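Subject: Re: [Gralden-growers] Saving tomato seed, ferment or no ferment?
From: Mercy Laizer
Date: 09/09/2026

Kiprono Kariuki wrote:

> Hi all, my Mfinanga plants did so well that I want to keep seed this
> year. I have only ever squeezed them out onto a paper towel and hoped.
> My sister says I should be fermenting them in a jar. Is it worth the
> smell? And how many fruits do I need to pick? I have two plants I like
> and a lot I don't care about.
> Kiprono

Kiprono, yes, do it! The smell is real but it only lasts a few days, and I have become oddly fond of it (my family has not). I did the paper towel thing for years too and it works fine if all you want is a handful of seed for yourself. You just end up planting little bits of towel in the spring.

What the jar does is break down that slippery gel around each seed. The gel holds back sprouting, and once it's gone the seeds come out clean and dry without clumping, so they're so much nicer to handle and share.

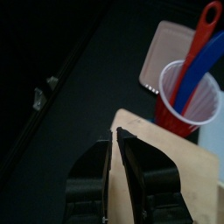

Pick fruit that is a little past the point where you'd want to eat it. Soft is good, split is fine if it only just happened, moldy goes on the compost. Take them from both of the plants you like and skip the rest, even if the rest have prettier tomatoes! You are picking the plant more than the fruit. Look at which one stayed healthy through that awful sticky stretch we had.

Then cut them across the middle, squeeze the seeds and juice into a jar, add a splash of water if it looks thick, and cover it with a bit of cloth. Stir once a day. I go two days in hot weather and three when it cools off. Don't leave it a whole week like I did with my Rornovs - they started sprouting right there in the jar and I lost the lot.

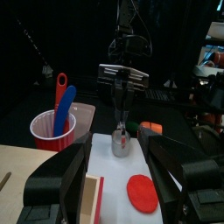
When it's ready the good seeds drop to the bottom. Fill the jar with water, let it settle, pour off the gunk, and keep going until the water is clear. Tip everything into a fine strainer and then spread the seeds on a plate. A china plate or a coffee filter, please, no more towels! Stir them around with a finger every morning so they don't stick together, and keep them away from the oven.

I saved 65 packets' worth last September and tested 40 seeds on damp paper before I gave any away. All but two came up, and I was grinning for the rest of the day. 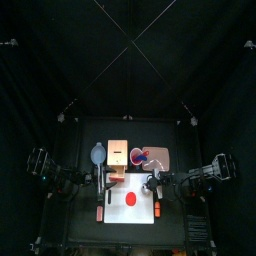 One thing to watch: if your Mfinangas were right up against something with big open flowers, you may get a surprise cross. Most garden tomatoes pollinate themselves, so I wouldn't lose sleep over it, and a surprise can be fun. The Arkix I grow now has a stripe it certainly didn't have when I got it, and it tastes better than the plain one did.

Label the jar AND the plate. Please learn from my mystery envelope.

If you have extra, bring some to the swap. I'd love to trade you for Arkix, and I have plenty of Rornov from the second try.

Happy squishing,
Mercy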